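Chapter 7
Sorting and Grouping: How Young Children Build Categories

Before a child can count a set of objects, the child has to decide what belongs in the set. That decision is an act of classification, and it begins well before school. This chapter looks at how classification develops between the ages of one and seven, how it has been studied, and how teachers can support it with ordinary materials such as play food, buttons, and blocks.
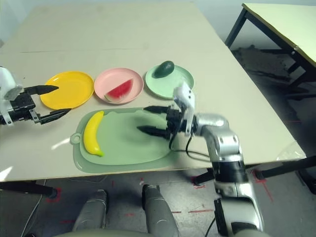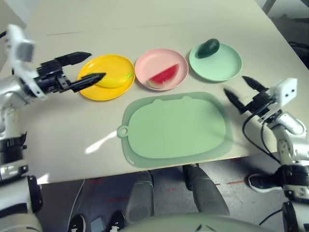
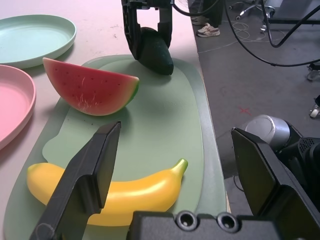
Figure 7.1 Play food with plates and a green board. A watermelon slice appears in all three views; the banana also appears in all three.

Key terms in this chapter: attribute, category, class inclusion, basic level, thematic grouping, multiple classification.

7.1 What Classification Is

To classify is to treat different things as the same for some purpose. A grocery store puts lemons and limes on one shelf because shoppers look for them together. A kitchen drawer keeps spoons apart from forks. In each case someone has picked an attribute, or several, and ignored the rest.

An attribute is any property by which objects can be compared. Color, shape, size, and texture are perceptual attributes. They can be noticed without knowing what the object is. Use, origin, and kind are conceptual attributes. A child who groups a banana with a yellow block has used a perceptual attribute. A child who groups the same banana with a watermelon slice has used a conceptual one: both are fruit. Neither answer is wrong. They are answers to different questions, and much of early schooling consists of learning which question is being asked.

7.2 The Course of Development

Toddlers handle similar objects one after another before they begin to place them together. A child of eighteen months who is given a mixed basket may pick up several cups in a row and leave the spoons alone. Many researchers take this sequential touching as an early sign that the child notices a group, although the child does not yet build one.

By age two or three, most children will put like objects in piles, but the rule often changes partway through. A pile begun with red things may continue with round things when a red ball is added. Inhelder and Piaget called such arrangements graphic collections. The child may also line objects up to make a train or a house, and the picture then matters more than the rule.

Between four and five, children usually hold one attribute steady until the objects run out. They can often name the rule when asked. Many still find it hard to re-sort the same objects in a new way, and some will insist that the first sort was the only one possible.

By six or seven, many children can work with two attributes at once. Given a grid with colors along the top and shapes down the side, they can find the cell where a blue triangle belongs. This is multiple classification.

7.3 Grouping by Theme

Young children often group objects that go together in daily life. Asked what belongs with a dog, a four-year-old may choose a bone over a cat. Such thematic grouping was once treated as a failure to classify. Later work showed that the wording of the task makes a large difference, and that adults also group by theme when nothing tells them otherwise.

Case 7A: The Market Table

Roswitha Schmieder teaches a mixed-age kindergarten class at Sedside School in Stiramville. One January morning she set out a tray of play food and asked two children to "put together the ones that go together." The first child made a pile of fruit and a pile of vegetables. The second put bread, cheese, and a tomato on one plate and said it was lunch.

Schmieder asked each child to explain the other's piles. The first child said the lunch plate was mixed up. After some talk about who might want a lunch plate, the child agreed that it could be a different game. The second child then sorted the fruit by color.

Questions to consider as you read:

What attribute did each child use, and was it perceptual or conceptual?
How might the results have changed if the teacher had asked for "the ones that are the same kind"?
What did the children gain from explaining a sort they had not made?

7.4 Class Inclusion

A category can sit inside another category. All bananas are fruit, and all fruit is food. In the standard class inclusion task, a child sees several bananas and a smaller number of apples and is asked whether there are more bananas or more fruit. Many children under seven answer that there are more bananas. They compare the two visible parts and lose track of the whole.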